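Dondcombe Workshop Releases Plans for Hand-Held Gripper Built at Home

For immediate release, August

Members of the Dondcombe shared workshop have published a full set of plans for Anen, a hand-held gripper that can be built on a kitchen table with ordinary tools. The plans, parts list and assembly notes are free to download from the workshop's website.

Anen is worked by hand. The person holding it closes the two fingers on an object, and the recording can later be used to teach a robot arm the same movement. It is meant for people who want to try this kind of work at home and don't have the money or the floor space for an arm.

The design was started by Evander Galbraith and Tsion Gebreyes, who had been building grippers separately and found they were stuck on the same joint. Their first shared version had too much play in the fingers. The published one is the fourth, and it uses longer pivot pins and a stiffer front plate. All printed parts fit on a small printer bed. The build takes two evenings, plus printing time.

Builders are asked to practise on whatever they have to hand before recording anything. The notes suggest a mix of hard, soft and crinkly items and an open box to put them in. Any flat surface will do, including a bed.
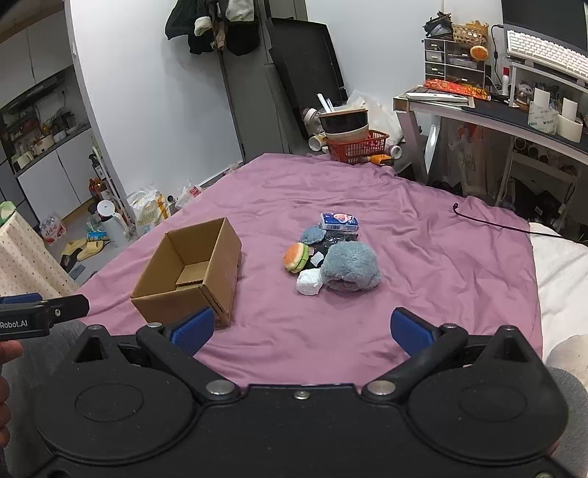 Soft things are much harder than people expect, according to Shewit Feyisa, and most new builders squeeze far too hard for the first hour. "Start with a plush toy and a packet of tissues. If you can pick both up and let go of them cleanly, your finger pads are set right. If the packet slips, check the screws before you blame the pads."

The plans come with 300 sample recordings made by members in their own homes. Anyone who builds a gripper can add to the collection, and instructions for checking and naming files are included. Recordings showing faces, post or other private papers will not be accepted.

Parts kits will be sold through Trirnar for builders who don't want to source the pins and screws themselves. The kits do not include printed parts.

The workshop will hold a build evening later in August, starting at 7 pm. Places are free but must be booked through the website. People with a half-finished gripper are welcome to bring it along.

Press contact: Satish Bhatt, Dondcombe shared workshop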